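3.2 Arrumar o que chega em saquinhos

Confesso que, quando comecei este trabalho com a Rajeshwari Shetty, eu achava que o capítulo da cozinha ia ser sobre panelas. Que nada! Das 918 anotações que juntamos nos diários domésticos, 313 falam de coisa pequena: sachê, saquinho, película, papelzinho que veio junto com a compra e ficou na bancada até domingo. As pessoas escrevem muito sobre isso (e com uma irritação que eu reconheço, porque a minha gaveta é igual).

O que mais me chamou a atenção foi o papel das bandejas. O Gangadharan Nair, que leu os diários comigo, chama de "território": a pessoa põe uma bandeja na bancada e pronto, dali para dentro está arrumado, dali para fora ainda não. Na Figura 4 há duas bandejas retangulares de bambu, lado a lado, uma com um montinho de sachês vermelhos e brancos e a outra quase vazia, e mais dois sachês vermelhos fora, direto na bancada. Nos diários, esse "fora" aparece o tempo todo, e quase sempre com a palavra "depois".

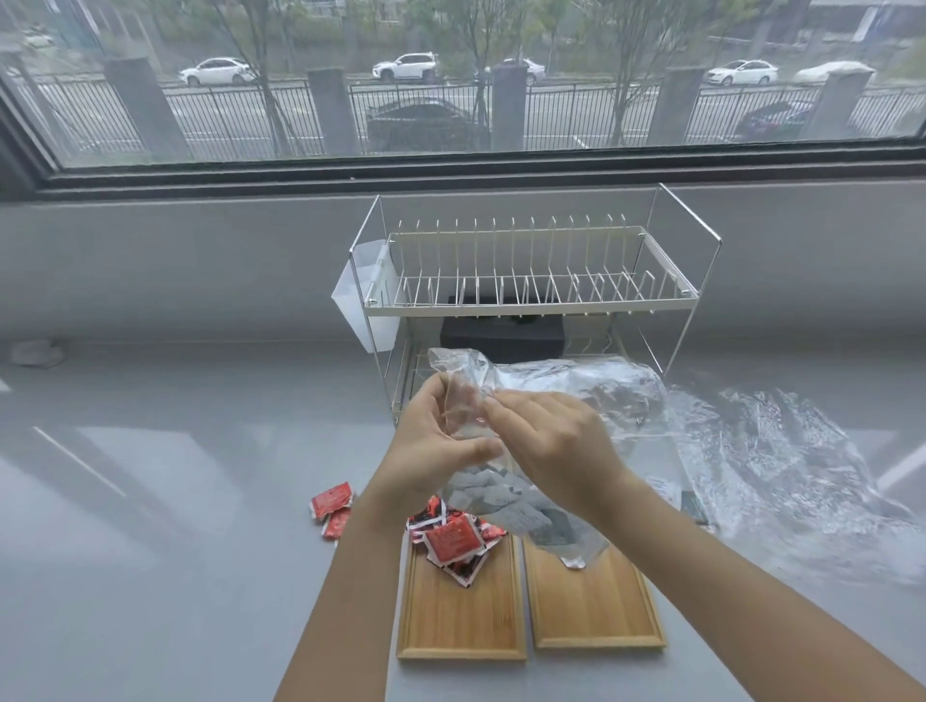 Figura 4. Abertura de um saco plástico transparente sobre as bandejas.

Volto à questão do "depois", que para mim é o coração desta seção. Seis participantes usaram a palavra no mesmo sentido, de tarefa já decidida e ainda não feita, e cinco delas disseram que a embalagem vazia atrapalha mais do que o conteúdo. Eu concordo totalmente! O sachê tem lugar, o plástico amassado não tem, e vai se espalhando pela bancada. Na seção 3.3 trato do lixo seco, onde essa diferença fica ainda mais clara.

Contato: Projeto Draltau | Todos os direitos reservados | Voltar ao topo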